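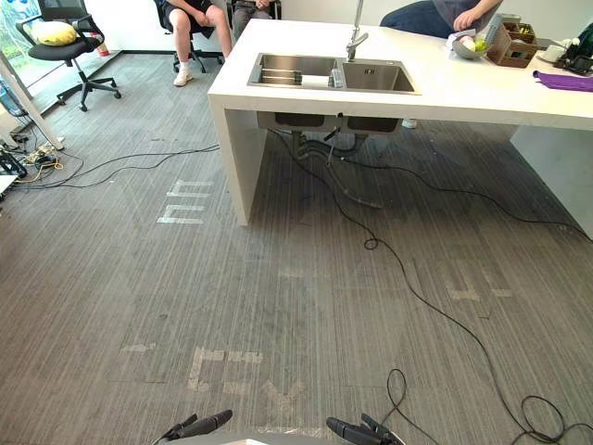
The island sink at Marngate, and why I want one now

I have come home from four days at Marngate with a head full of sinks. I went for the ceramics glazing course (more on that in another post, once my pots are out of the kiln and I know whether to be proud of them) and what I can't stop thinking about is the white island in the shared studio upstairs, the one with the double sink and nothing underneath it.

I mean it, nothing! No cupboard, no doors, no curtain on a wire. There's a thick white slab for the top, white panels holding it up, and then you can see straight through to the undersides of the basins and all the pipes and hoses going down towards the floor. My first thought was that somebody had forgotten to finish it. By Sunday lunchtime I was crawling about under there with a tape measure, completely converted.

Think about your own kitchen sink cupboard for a second. Mine at home has a bag of bags, three half-empty bottles of something blue, a washing-up bowl that doesn't fit the sink and a smell I have never tracked down. When the waste started dripping last winter I didn't find out until the cupboard floor had gone soft. With an open island you'd look across the room and see the drip. Yamila Gaete, who was running our course and has used the studio for years, told me she once changed a washer under there in the time it took the kettle to boil, and I believe her.

The basins are stainless steel, a larger one on the left and a smaller one on the right, with a tall chrome tap standing at the back between the two. I've always had a single bowl and I didn't understand what I was missing. You soak your things in one and you've still got somewhere to rinse an apple or fill a glass! There are metal rack bars in the big side, too, and I've become a bit evangelical about those. I used to stand a wire drainer on the worktop and it ate up half the space I had. Put the bars over the sink and the wet goes where wet is meant to go.

Then there's what lives on top. Further along the counter there was a grey bowl of fruit, which I raided more than I should have, and next to it a brown wooden organiser box with the utensils and odds and ends in it. I love that box. Everything small goes in the one place and you can pick the whole lot up when you want to wipe down. I came home and went straight to the cupboard under the stairs, where I had an old wooden seed tray doing nothing, and it now holds our teaspoons, the peeler, the good scissors and the tin opener. It isn't beautiful yet. I'm going to sand it.

The other good thing about an island is that people end up at it. It's a carpeted room with ordinary office chairs, you wouldn't call it cosy, but we'd sit facing the counter and talk for ages with someone leaning on the far side — Do-yoon Jin got the entire history of his allotment out one afternoon, and I now know a great deal about leeks. The window looks on to leaves, so it's green wherever you turn your head. At home I wash up facing tiles.

I'm not quite sure about carpet with a sink, mind you. I am a splasher. It's grey with a stripe and it seems to cope, but I'd want something I could mop.

So, my own plans. I've measured, and our kitchen would take an island if the table moved through to the back room, leaving me 100 cm to walk past on the window side. The slab would want to be thick, at least 40 mm, as the chunky edge is half the charm. I've had one quote so far, £327 for the plumbing alone, and I need to sit down with that for a while. In the meantime I'm emptying the cupboard under the existing sink and taking the doors off to see how I like living with the pipes on show.

If anybody has an open sink at home, please tell me how you get on with it, and particularly where you keep the dishwasher tablets. Pots next week, if they've survived!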